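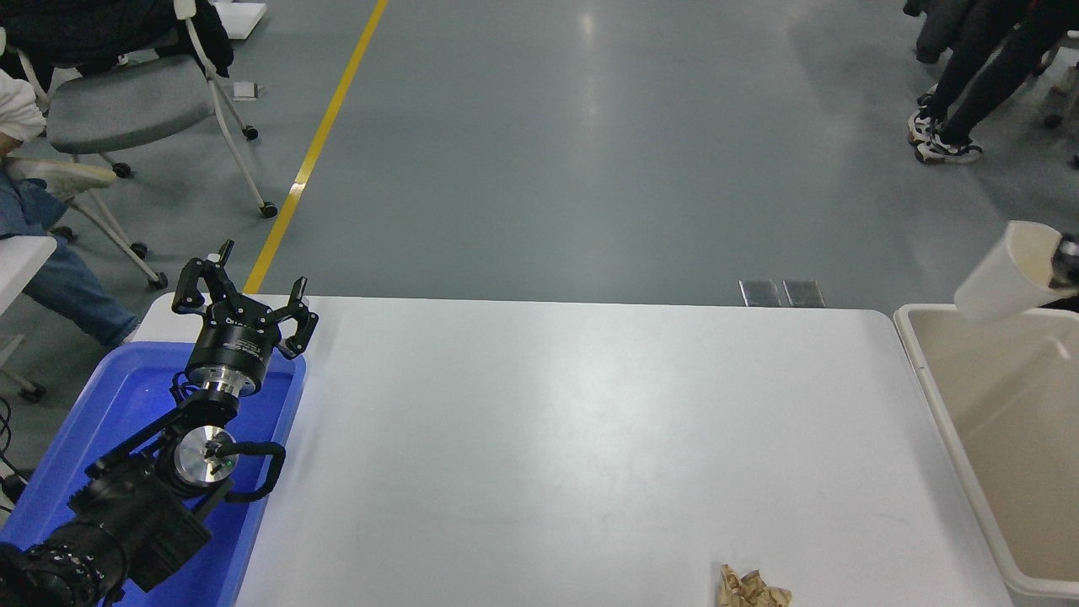 *A white table and a blue tray at Stolora.*

## About Stolora

Stolora repairs and rebinds books. We work for libraries, parish offices, schools and people who have one family Bible or cookbook they would like to keep using. The shop is on Nasrallah Street, two doors up from the post office.

We started with 3 people and a secondhand board cutter. The staff is larger now, but the work is much the same: sewing loose sections, replacing spines, mending torn pages with thin paper and wheat paste, and making boxes for books that are too fragile to shelve. The oldest item on our books at present is a county ledger from 1842.

Most cloth and board comes from Zitel. Leather is ordered per job, so please allow extra time for it. Paperback repairs start at $34 and a full cloth rebinding starts at $93. Boxes are priced by size.
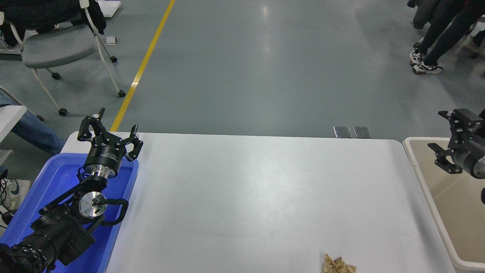
**Do I need an appointment to bring in a book?**

Walk-ins are fine on any day we are open, but call first if you have more than one box of books.

## Visiting and shipping

The front counter is closed on Tuesday. Street parking is free after 4 p.m., and there is a ramp at the side door on Cirken Lane.

If you ship a book to us, wrap it in clean paper, pack it snugly and put a note inside with your name and phone number. We write up an estimate before any work begins, and there is no charge if you decide against it. Return postage is added to the final bill.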